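Notebook, Trornine co-op build, Feb 21, 2024
Crossplay lobby work, continued from the December pages
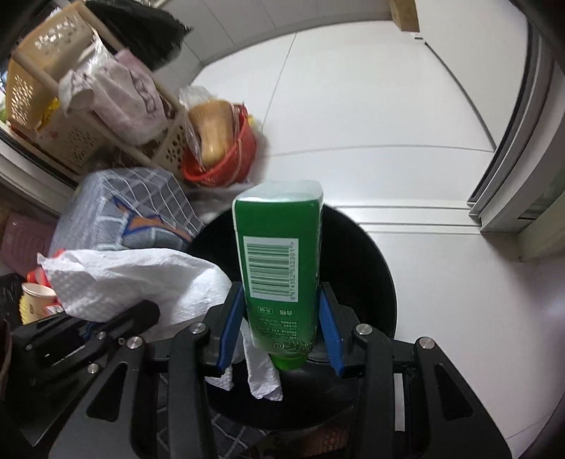

Picked up where I left off on the join failures. Short version for anyone skimming: the console to PC invite now goes through, the PC to console invite still drops the third player if the host has changed loadout in the last few seconds. Details below, in the order I did them.

Build is 1009. I pulled it clean this morning, cleared the local save folder and the shader cache, and signed in with the three test accounts. Tín had the second PC. The console kit was on the wired network. Please do not put it back on wireless, half of the December notes are useless because I can't tell which runs were on which.

First run. Host on PC, invite sent to console from the friends panel. Console accepted, got the "joining squad" screen and stayed there until the timeout. Server log shows the session ticket was issued and then issued again. The second one is the one the console tries to use, and the server has already thrown it out. Same as before.

Second run. Same setup, but host waited in the drop ship menu without opening anything. Console joined fine. Tín joined fine. We loaded into the Sumampouw map and played up to the first door. No desync that I noticed. Voice worked both directions.

Third run. Host opened loadout, swapped the secondary, closed it, sent invite right away. Failed. So it is the loadout screen. Closing it marks the whole squad record as dirty and the lobby writes it again, and the rewrite asks for a new ticket whether it needs one or not.

Looked at the code for that with Tín. The write happens on a delay of 500 milliseconds after the menu closes. Anyone invited inside that window gets the old ticket. Tín's first idea was to cut the delay, which makes the window smaller and leaves the bug in. Mine was to block invites while a write is pending. We went with mine for today. The invite button grays out and comes back. It's ugly and the button flickers if you open and close the loadout quickly. UI will complain and they will be right.

With that change in, console to PC works every time I tried it. PC to console works for the second player. For the third player it still fails if the host touched the loadout after player two joined. I think that is a separate thing. The third seat is reserved when the squad is made, in case a bot has to fill it, and the bot reservation has its own ticket. I did not get to the bottom of it. Things I ruled out:

Region mismatch. All three accounts were on the same region, checked in the log.
Platform privacy setting. Console account is set to allow everyone.
Version check. All on 1009, and the version handshake passes before the failure.

Things I have not ruled out:

Bot fill timer starting early.
The party service at Ustix caching the old squad size. Their test dashboard shows two members when we have three. Might just be slow to refresh. I wrote to them, no answer yet.

Bot behavior, since I was in there anyway. With two humans and one bot on Sumampouw, the bot still stands in the doorway during the second wave. You can push past it if you roll but not if you walk. It also picks up ammo when it is full. Logged both. The doorway one was closed in December as fixed and I have reopened it. Whoever closed it probably tested on the short map, where the doors are wider.

Frame rate. Not what I was looking at today but I left the counter on. PC held 87 in the corridors and dropped a lot in the reactor room when the big wave spawns from the ceiling. The drop is worse for the client than the host. Spawn effects are all played at once on the client because the events arrive in one packet. Could be staggered. I'd guess an afternoon of work, for somebody who knows the effects code better than I do.

Friendly fire setting does not carry over when the host leaves and the session moves to another player. We had it on, I dropped out on purpose, Tín became host and it was off. The difficulty setting did carry over. The two are stored in different places. Need to check the modifier cards too, we did not have any equipped.

Save data. Quit in the middle of a mission on PC by killing the process. Came back, credits from the previous mission were there, the weapon experience was not. The weapon experience only saves on return to the hub. I don't think that is a bug as designed but players will report it as one. Asked design whether they want it changed. If they do, it has to go in before the cert build because it touches the save format.

Tindbridge want a build they can hand to their own testers. They asked for crossplay on by default. My opinion is that we send it with crossplay on and the squad limit for mixed platforms set to 2 until the third seat is sorted. The option is in the server config, not the client, so we can raise it later without a new download. Tín would sooner wait and send the full three. Leaving that for the producers.

Notes on the setup so I don't have to work it out again:

The console kit needs the sandbox changed before signing in. Changing it afterward looks like it works and then the friends list is empty.
Log level has to be set to verbose on the server as well as the client. Client alone does not show the ticket numbers.
The second PC has an old overlay installed that grabs the invite shortcut. Use the menu.
Test account three gets locked after a few fast sign-ins. Wait it out, resetting the password makes it worse.

Almost filled the log drive again. I moved the December captures to the shared archive and deleted the local copies. If you need the raw packets from those runs they are under the Trornine folder, sorted by build.

Next:

Put logging on the bot reservation ticket, both when it is made and when it is released.
Repeat the third player test with bot fill turned off completely. If it passes, the party service is off the hook.
Same test with the console as host, which we have not done at all on this build.
Ask Tín for the capture from the second PC, I only have the host side.
Check modifier cards on host change.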